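4.2 The shared room as a place of work 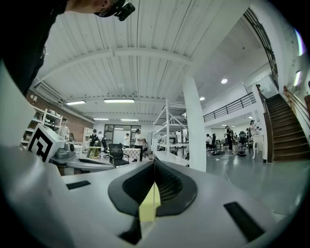 We turn now from the interviews to the room itself, which came up so often in them that it seemed only fair to give it a section of its own. When we began this study we had expected people to talk mostly about their tasks, and they did, at length and with great patience. But sooner or later nearly every conversation wandered off toward the lights, or the shelves, or who had been standing where, and we learned to let it wander.

The workshop at Hevodside is a large open space, and the people who use it speak of it as one room even though it is plainly several. There is the floor, where most of the standing work is done. There is the mezzanine, with a lower ceiling above it. And there is the back room, set apart by a glass partition with dark frames, which everybody calls "the quiet end" whether or not it happens to be quiet (Figure 6). Giuliana Echeverri, who was one of the first to work in the building, told us she still thinks of the partition as a kind of curtain - you can see who is in there, and you can be seen, but you would not walk through without a good reason.

This matters more than we first supposed. In earlier work on shared workshops (Postma and McIver) the wall was treated as the thing that divides, and the open floor as the thing that joins. Our own notes suggest something looser. People at Hevodside used the glass a great deal to judge whether a colleague could be bothered with a question, and they used the open floor, oddly enough, to keep out of each other's way. One would stand by the shelves, another by a small table, a third farther along, and each of them would hold to that spot for long stretches without a word having been said about it. We came to call these places "standings," a clumsy word for which Amber Wouters takes full responsibility, and we use it in the rest of this paper.

The shelves deserve a paragraph too. The white unit in front of the brick wall holds an assortment of things on its tiers, and over the 20 sessions we attended it was visited by everyone, including those whose tasks needed nothing from it. Some went to fetch, some to put back, and a good many simply went. Inês Matos described it to us one Sunday as "the place where you go to think with your hands," and we have not found a better way of saying it. When Ornden, the smaller of our two sites, moved its shelving into a side room, the people there told us that they missed the walk as much as the things.

Light was the other great subject. The main floor is lit by rectangular fluorescent fixtures hung from a white corrugated ceiling, while the part under the lower section has round recessed lights instead. The difference is not large if you are only passing through, but people who stay for an afternoon feel it keenly, and they choose their standings accordingly. Those doing close work told us they liked to be under the hanging fixtures. Those who were waiting, or talking, or eating a sandwich they were not strictly meant to be eating, tended to drift to the side. Riet Postma, who has a wonderful eye for this sort of thing, suggested that we code the floor by ceiling in place of the grid we had drawn up, and the 2,539 entries in our movement log made a good deal more sense once we had.

Figure 6. The main floor at Hevodside, looking toward the glass partition and the back room. The white shelving unit stands along the brick wall at left.

We should add a word of caution. A room like this one is always being rearranged, and what we describe is the layout as it was in June, before the changes paid for by the Vandenberghe grant. Tables travel. Boards are put up in one spot and found in another. Lewis McIver has kept a set of hand-drawn plans, and readers who want to follow the arrangement from session to session will find them in Appendix 2, along with the coding sheet and the short glossary we prepared with the Prastato group.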